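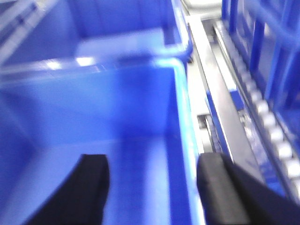 *Blue bin, top edge*

**Irnari Invitational scoring - anyone else confused?**

**lane4dad:** So my daughter swims the 200 free and the 500 for Skirkon, and we drove home from Irnari on 8th March thinking we'd finished second as a team. Then the results went up on the league page and we're third! Purelport had 3821 points and that part I get, they were deep in everything. But Goicoechea jumped us somewhere between the last relay and the website. We ended on 3392. Did I miss an announcement?

**flipturn_fran:** You missed it because the PA was awful (I was right under the speaker and still only caught half). The 400 free relay got rescored. One of the exhibition teams had been counted as a scoring team, so everyone behind them moved up a spot.

**lane4dad:** Okay, but we were ahead of the exhibition team, so we gained nothing and Goicoechea did. That stings a bit.
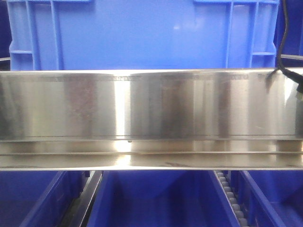

How many relays can one school score in each event at this meet?

Each school scores 2 relays per event, and any others swim as exhibition.

**flipturn_fran:** Pasting that from the meet packet, it's on the page with the warmup lanes. I wish they'd read it out before the session.

**backstroke_bill:** I'm going to disagree with the whole setup here. Scoring that deep just rewards whoever has the biggest roster. Purelport brought 60 kids. Our coach had girls swimming events they hadn't touched since August to fill a lane. How is that a better meet?

**flipturn_fran:** Because those girls got to score, Bill! My son is never going to make a final at a regular invite, and he came home thrilled with his points in the 100 breast. I'd take that over watching the same few kids go up on the blocks all afternoon.

**backstroke_bill:** Good for him, seriously. I still think you cap entries per school and let it be a race.

**lane4dad:** I'm kind of in the middle. Loved seeing the younger ones swim, didn't love the length of the session. We got home so late.
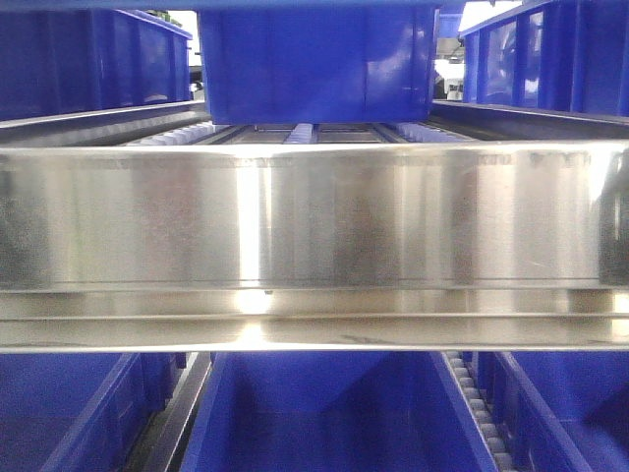 *Steel bar with blue bins above and below*

**kickset_kay:** For what it's worth, Bastian Reuter (he ran the scoring table) told a few of us the protest window was thirty minutes after the last event. Skirkon didn't file anything, so third place stands.

**lane4dad:** Did our coaches even know about the change by then?

**kickset_kay:** No idea. Roswitha Tiedemann would be the one to ask, she had the heat sheets and signed off on the relay cards. She's usually quick with email.

**backstroke_bill:** File or don't file, it's an invite. Save it for sections.

**lane4dad:** Fair, I'll write to her tonight anyway - mostly I want the relay splits. Does anybody have the 200 medley ones?

**flipturn_fran:** I have the first three legs written on my heat sheet, missed the anchor. Will post them after dinner.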